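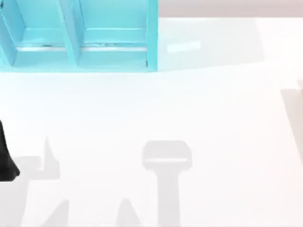 Student robotics competitions should score simulation work separately, and the Grorndale league ought to start in August. At present a team gets one mark for the whole project, and the simulated rounds vanish inside it.

Our club entered the Plaltetti task with two arms, a shelf and a cup. Of the six weeks allowed, five went on the simulator. Most of that time was spent on contact settings, camera placement and shadows, none of which the judges asked to see.

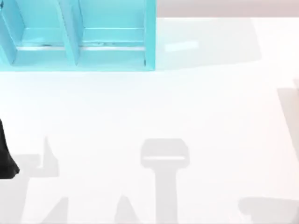

The usual objection is that simulation flatters the code. It does, if the team lets it. The Faklow rules fix the lighting and the friction values, so every team is flattered by the same amount — that is enough for a fair comparison.

A separate mark would also help schools that can't afford hardware. The Tang report form already has a section for test method. It needs a column for simulated trials, with failed runs logged as well as good ones.
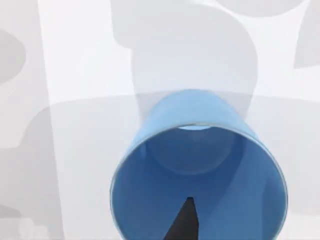 *Gripper finger inside the rim of the cup, simulator view.*

I would give the column a third of the marks. A lower share would leave teams hiding their failed runs, as we did.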